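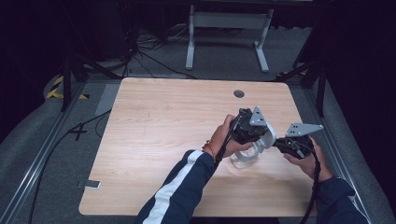 Light wooden tabletop with rounded corners and a small round grommet hole near the far edge.

Adomaitis Tables: Your Questions About Oiled Wood

We get a lot of lovely letters about table care, and Waltraud Baumgartner, who has run our finishing room for 36 years, sat down with Paloma Okafor from the front desk to answer the ones that come up most.

How often should I oil my table?
Twice a year suits most homes, though if yours sits in a sunny window or near a radiator (so many do!) you may want to give it a third coat in the middle of winter. Put a drop of water on the top. If it soaks in and leaves a dark spot instead of beading up, go ahead and oil.

Which oil do you use?
Every table leaves our shop with two coats of Rolon hard oil, and we sell it in small tins at the counter. If you already have another oil at home that's made for furniture, try it on the underside first and let it dry overnight before you decide.

Somebody left a wet glass on it. Is it ruined?
Oh, not at all. Leave the ring alone for a day or 2, as plenty of them fade without any help. If yours is stubborn, rub lightly with 400 grit paper, always along the grain, then wipe off the dust and oil the patch.

What about deep scratches?
Start with 300 grit if you can find it, or 320, then finish with the 400. Work a wider area than you think you need so that you don't end up with a dip.

Can you add a cable hole to a table I already own?
Yes, if it's one of ours and the top is solid wood. Please measure how far from the edge you'd like it and check what's underneath, especially on the Gumeo model, which has a rail running along the back.

Do you deliver?
We do, all over Sorkau and the villages nearby. Let us know about narrow stairs when you order and we'll send the legs separately.

Page last updated 9 February 2026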